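Oct 8, 2026
Notebook, hand demos, Golen grippers
Written up by Yurani, with additions from Bořivoj where marked

Good session! The best we've had since May, when we were still driving the arm from the Rumard joystick box and everything came out looking like it was moving through syrup. Demonstrating with the grippers in your own hands is so much faster that I keep forgetting to stop and save.

Task for now is the tray job: come in from both sides, close on the near edge, lift level, set down. Target is 100 clean demos before we train anything, and we have 19 in the folder. Higinio wanted to start training on what we have. I'd like to wait. The first 4 were done before I settled on a starting pose and they'll probably get tossed.

Things I want to remember:

Start with both grippers still over the board, cubes facing up, and hold there for a slow breath. Lumeck (our tracking script, for whoever inherits this) picks up the marker poses in that pause, and if you rush it the left hand jumps at the start of the trajectory.

Wrists low. When I lift my elbows I roll the cube away and we lose it for a stretch. Delphine spotted this on the replay, and once she'd said it I could see it in nearly every bad take.

Don't correct mid-grasp. If the grip is off, open all the way, back out, come in again. Those recoveries are lovely data and I want more of them, on purpose next time.

Bořivoj: resampled the trajectories and the two hands line up in time now, finally. Offset was on our side, wrong clock in the config. Fixed file is in the Danko folder, please delete your local copies.

Still open: the finger width signal is noisy when nearly closed. A filter hides it but adds lag, and I don't like lag on the close. Iveta has an idea about reading the width from the finger markers instead, which I love, and she's going to try it on the old takes first.

Also need a naming rule for retries. Right now there's tray_b, tray_b2 and tray_b_good, all mine, sorry.
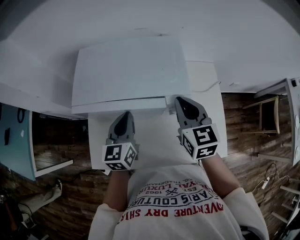

Head view with both grippers by the tray, then one from a gripper's own camera.

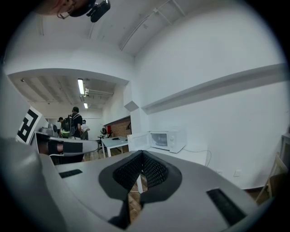
Do we need the real arm running while we record demos?

Only for checking. The hand grippers record the motion by themselves, so the arm can stay off until we replay. I'd still replay a take every so often, to catch anything a human wrist can do that the arm can't reach.

Next: more takes with the tray turned, then Iveta's width test.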